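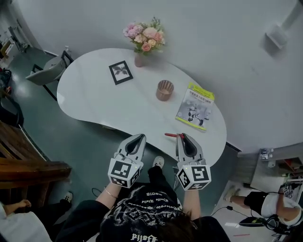 Figure 2. The kidney table in the Skadville room, with vase, framed print, cup and paperback.

4.2 The table that belongs to everyone

Of the pieces of furniture we followed, the white kidney-shaped table in Figure 2 gave us the most trouble. It was bought for meetings. Its concave edge was supposed to let one person stand close to everything on the top while the others gathered along the outer curve, and for a short time in January it was used in exactly this way. Then came the vase.

Decorative objects on shared tables are usually treated in the literature as background, the stuff one moves aside before the interesting behavior begins. We think this sells them short. The blush-pink glass vase stands toward the far edge, near the center, and its artificial roses need no water, no trimming and no owner. Real flowers force a decision within days. These don't, and a bouquet that can't wilt has no natural date of departure. Respondents at the Skadville site described it as "already there" when they arrived, including two respondents who had arrived before it.

The framed picture is a different case. It has a black frame, a white mat and a dark botanical print, which respondents called a leaf or a feather with equal confidence. It lies face up on the tabletop, a position we coded as "resting" although a good part of our coding meeting was spent on whether "abandoned" would be fairer. A picture is made for a wall, and the wall beside this table is curved, so hanging anything on it is a job for somebody patient. Laid flat, the print takes up about as much room as a dinner plate and is treated much like one: people reach over it, and apologize when they bump it.

The cup raised the question of function. Its surface is ribbed and metallic, somewhere between copper and rose gold, and it could pass for a candle holder or a tumbler. We asked respondents which it was. Ledesma's earlier scheme sorts tabletop items into "use," "display" and "storage," and the cup was placed in all three, in one interview by the same person. We kept the scheme but added a fourth category, "pending," which soon became the largest.

Only the paperback behaved as predicted. It lies at an angle to the table edge, near the right end, with a Chinese title on a lime-yellow band and a small humanoid robot on the lower cover. Books left square to an edge are read by others as put away, while books left at an angle are read as in progress, and in-progress books are protected. Respondents who would happily shift the vase would not touch the paperback. One told us that straightening it would be "like turning somebody's page." Whether anybody was reading it is a separate matter, and outside the scope of this paper.

Taken together, the four objects leave a good deal of bare white surface, mostly toward the concave side. We had expected this open stretch to fill up over the study period, as it did at the Stereo and Drikemov sites, where flat space lasted no longer than free cake. At Skadville it held. Our best guess is that the concave edge is where people stand, and that a person's reach keeps a patch of table clear in the way that walking keeps a path clear - though with one table of this shape in the sample, we would not put much money on it.

Yolotzin Ochoa, who coded the Skadville material, has suggested that the shape of the top matters more than its size. A rectangular table has corners, and corners collect things. The kidney table has none to offer, so its objects drift inward and end up looking arranged. Several respondents praised the "styling" of the tabletop and asked who was responsible for it. We return to the matter of corners in Section 5.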